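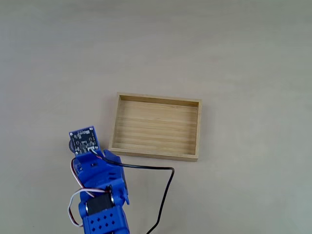

Last changed: Friday, 4:10 p.m.

Brolletden bamboo line to close for kiln replacement

Prekness will stop production at its Brolletden bamboo works for 11 days in August while the older of the two drying kilns is taken out. The replacement, ordered from Marchuk, holds 8 pallets per load and keeps the moisture content of the strips within a narrower range before gluing.

Trays, cutting boards and drawer inserts are all made on the affected line. Plant manager Edit Halász said that orders already confirmed will ship from stock held at the Ganport warehouse, where 711 cartons were set aside in advance. New orders for trays will be accepted during the stoppage but will not be scheduled until the kiln has completed its test loads.

The works employs 79 people. Most will take annual leave during the closure — the remainder will service the planers and the dust extraction ducts, which share a power supply with the kiln.

Géza Hajdu, who handles retail accounts, said list prices stay as they are through the end of the season. Tray dimensions and finishes are also unchanged. Retailers with open orders should check the delivery week printed on their confirmation; revised dates will be sent by e-mail only where a shipment is affected.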